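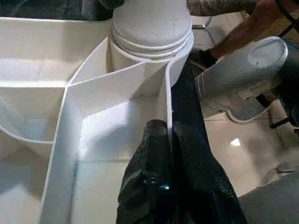
Consuelo Orozco had the kettle on before I got my coat off, and she was already talking about drawers. "Everybody starts with the drawer," she said. "They buy the insert first and then go looking for things to put in it. Start with the things!"

She has been helping people sort out their kitchens, sewing rooms and garages for four years now, mostly in the evenings after her job at Van Dijk, and I'd been wanting to pin her down for this newsletter since October (she's a hard woman to pin down). I brought cookies and a list of questions and got through maybe half the list.

I asked her first about trays with compartments, because I own several and hate all of them. She laughed at me. "You hate them because the sections are all the same size. Your stuff isn't all the same size, is it?" She likes a molded tray with one really deep well, a shallow section or two, and if possible something with a scooped floor. "You can slide a button up a curve with one finger. Try getting a button out of a square corner with short nails."

And the awkward little pointy compartments, the ones that end up wedge-shaped? I was sure she'd tell me those were wasted space. "Oh no, I love those. Needles, a stub of pencil, the tiny key for the radiator. Something that would get lost in the big one."

She's partial to white, too, even though it shows every scuff. Her friend Ingegerd Lindholm swears by dark trays for that very reason, and the two of them have been arguing over it since they did a garage together last spring. "Ingegerd says white looks dirty. I say good, then you'll wipe it!"

Her own wiping routine is a damp cloth, a drop of dish soap and an old toothbrush for where the walls meet the floor. She does it sitting on the kitchen tile with a towel beside her, and everything from the tray goes onto the towel in the same order it came out.

I asked what she finds most often at the bottom. "Rubber bands. Then screws that belong to something, and you know they belong to something, so you can't throw them out." She keeps hers in a jam jar. It's on its second jar.

We never did get to my question about spice racks. She's promised me another afternoon, and she wants me to bring the worst tray I own.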